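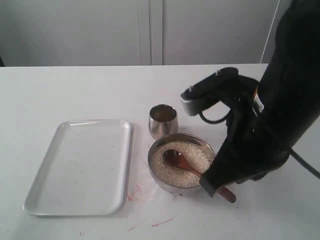 Pender Buses took the paper timetables out of its shelters in November. The company says they cost too much to print and that everyone can look up times on a phone. I think it should put them back.

A printed timetable shows the whole day on one sheet. I can see that the 32 runs late in the evening, and that if I miss one I had better ring for a lift. The app gives me the next two buses and a map. It needs a signal, which the stop on Lamura Road does not have.

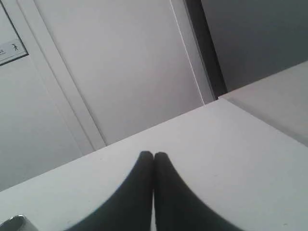

What it costs

Pender has 600 stops. Most of them need one sheet, changed twice a year. The frames are already on the posts, and somebody still goes out to clean the shelters.

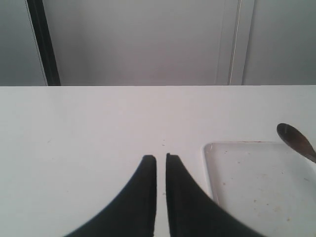

A regular on the 49 told me she had not missed the sheets at all, and that the old ones were usually out of date anyway. That is a fair complaint. An old timetable is worse than a blank frame. But the cure for it is a new timetable.

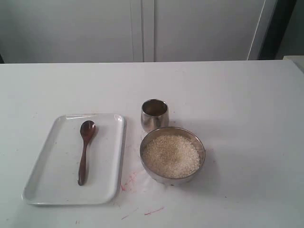 Reading time: 2 minutes

Some people will say the phone is here to stay, and I use mine every day. I would still like a visitor to be able to walk up to a stop and find out when the bus comes. My aunt now keeps a handwritten list in her purse, copied out by a neighbour.

Comments (3)

Anonymous
They took ours down and left the screws in.

Guest
The app is fine if you save your stop first. Took me a while to find how.

Anonymous
You can still get a printed one at the Pender office if you ask at the desk.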